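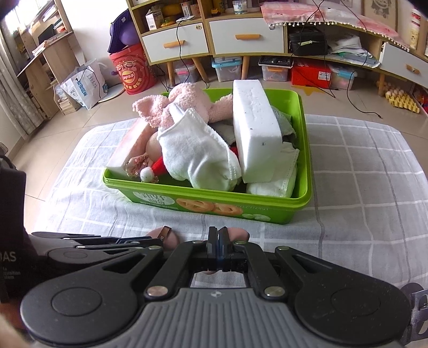 A catch-all bin is an open household container used to hold small items that have no fixed place of their own. It is most often kept in a bedroom, living room or play area, and its usual contents are soft goods, toys, single garments and seasonal decorations. Many catch-all bins began as packaging. Boxes sold with cookies or candy are commonly kept after the food is gone, and the original printing stays on the outside, as with a green plastic box whose front shows round golden butter cookies while the inside holds a plush toy, a white sock with a ribbed cuff and a Santa-hat-style ornament. Other common sources are laundry tubs, shoe boxes and storage crates bought for the purpose.

Form and materials

Plastic is the most common material in current use. It can be wiped clean, it is light enough for a child to carry, and a thick rim gives the hands something to hold. Cardboard is cheaper but softens at the corners. Woven baskets are also used, although loose threads and knitwear tend to catch on them. Bins meant for a shelf or tabletop usually hold up to 20 liters. Floor models are larger, and a lid is often supplied but seldom kept on.

Bright colors are typical of reused food packaging, and plainer ones of bins sold as storage goods. The Rillport pattern, a straight-sided bin with a folded rim, was sold in gray and white and was meant to slide into an open shelf. The later Wuvholm pattern had rounded corners and could be stacked when empty.

Contents

A household survey carried out in Nakpan looked at 210 catch-all bins. In 29 of them the contents were entirely textile. The rest were mixed, with plush toys, socks, cleaning cloths, pieces of packing foam and flat cardboard turning up together. Flat items are generally stood on edge along a side wall, where they take up little room, and soft items settle in the middle.

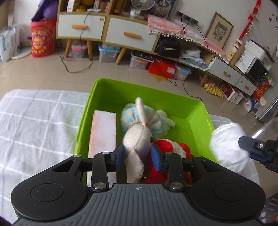 Plush toys in a lime-green bin, with a flat pale pink board upright along the inner wall.

Soft toys make up much of the volume in homes with children. They compress easily — a bin that looks full will often take several more — and they hide smaller things beneath them. Hair ties, doll parts and ornaments are the items most often lost in this way.

Sorting

A catch-all bin is normally sorted by emptying it onto a bed or table covered with a sheet or cloth. The items are then divided by kind. Socks and cloths go to the laundry, toys go back to a shelf or toy chest, and packing material is thrown out or set aside for reuse. Sorting a bin of average size takes roughly 30 minutes. Some households take items out one at a time instead, which is slower but needs less table space.

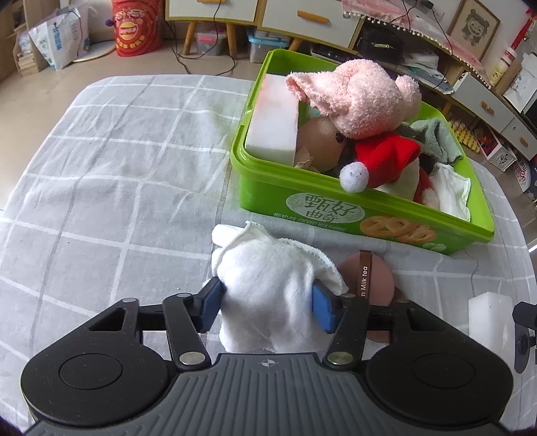
How often should a catch-all bin be emptied?
Once a month is enough for most homes. Bins that hold used cloths or socks should be emptied every week, and the inside wiped with a damp cloth before anything is put back.

Seasonal decorations are a frequent cause of overfilling. Small ornaments taken down in January may stay in the bin for the rest of the year. The Taltitz method, a tidying routine for small apartments, deals with this by giving decorations a separate lidded box and reserving the open bin for things in use during the current month.

Related articles
Toy chest
Reused food packaging
Laundry sorting
Drawer divider
Plush toy care

20 shares
2 comments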